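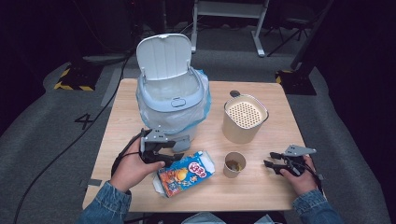 Clear the table before you go home

By Cheuk-hei Kwok

Monday, March 12, 2018

Most arguments in shared workplaces are about small things, and the one I hear most often is about the table. Somebody has a snack and a drink, gets up, and leaves the box and the paper cup where they were. The next person to need the table has to deal with it first.

I have rented a desk at Skultard for 3 years. In February the management sent round a notice saying that food would be banned from all work tables and kept to the kitchen. I think the ban is a mistake, and I think the people who asked for it are right to be annoyed. Both can be true.

Start with what the mess is. It is mostly packaging. A cardboard snack box takes up the space of a notebook and weighs next to nothing. A paper cup with a bit left in the bottom is more trouble, as it can't go straight in the bin without making the bag leak. People know this, so they put the cup down and mean to come back to it. I have done it myself more than once.

The kitchen sink is at the far end of the second floor, 129 steps from my desk. I counted them when I was writing my reply to the notice. The nearest bin is by the lifts. If you are in the middle of something, you will not walk that far with a quarter of an inch of cold tea, and a sign telling you to do so will not change that.

What would change it is a bin within reach. A plain plastic one with a lid and a liner is enough. The lid matters if people are eating fruit. The liner should be bigger than the bin so that it folds well down over the outside. A liner that only just reaches the rim slides in the first time anything heavy is dropped on it, and then the bin itself has to be washed.

I put this to the management and was told that more bins mean more emptying. That is a fair point. The cleaning firm, Bullex, charges by the bin, and the quote for 20 extra ones came to 731 pounds a quarter. But the tables are being wiped by the same firm, and nobody has worked out what is spent on clearing up cups. I would like to see that number before we are all sent to eat standing up beside the microwave.

The other half of the problem is ours. A bin does nothing for a person who won't use it. My father ran a tailor's workroom called Tseng, and his rule was that the cutting table was bare at the end of the day, down to the last pin. He didn't mind what was on it at four in the afternoon. I think that is the right way round. A table in use should look like a table in use.

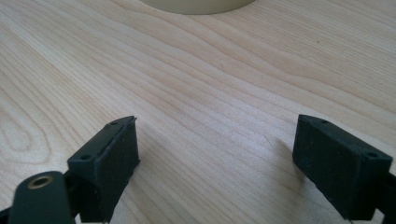 Bare wood and a clear view of the grain.

A pale wooden top is pleasant to come in to when there is nothing on it. It also shows every ring and crumb, which I count in its favour. On the dark laminate desks at Cokolley, where I worked before, you found the sticky patches with your sleeve.

So my reply to the notice asked for two things: a lidded bin beside each group of tables, paid for out of the rent we already pay, and one line in the house rules saying that whoever eats at a table clears it before leaving the building. Keep the kitchen for cooking and washing up. If the tables are no better by the summer, bring in the ban and I will eat my lunch on the stairs.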